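How I Refinish a Cabinet Without Losing My Mind

So you've found an old cabinet with good bones and a terrible finish. Me too! I've done a bunch of these now, and my first one came out so sticky that the door glued itself shut for most of May. Let me save you some of that.

Start by taking everything off. Knobs, hinges, shelves, all of it. I put the screws in a jam jar and tape a note to the lid (you think you'll remember which hinge went where, and you won't). Then wash the whole thing with warm water and a squirt of dish soap. Old kitchen pieces are greasier than they look, so go over the spots near the handles twice.

Next comes sanding. You're just scuffing the surface so the primer has something to grab. I use 200 grit if the old paint is in decent shape and drop to something rougher for drips. Wipe off the dust with a damp rag and let it dry. 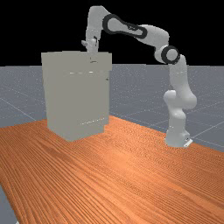 Prime in thin coats. Thin! I know it looks patchy and awful after the first one, but leave it alone and go make lunch. I do two coats of primer and then two of paint, with a foam roller on the flat parts and a small angled brush for the corners.

My friend Faustine Baudry swears by waxing over the paint, and it does feel lovely, but I like a water-based clear coat on anything that gets touched a lot. Give it a few days before you put the hardware back on, and longer before you set anything heavy on top.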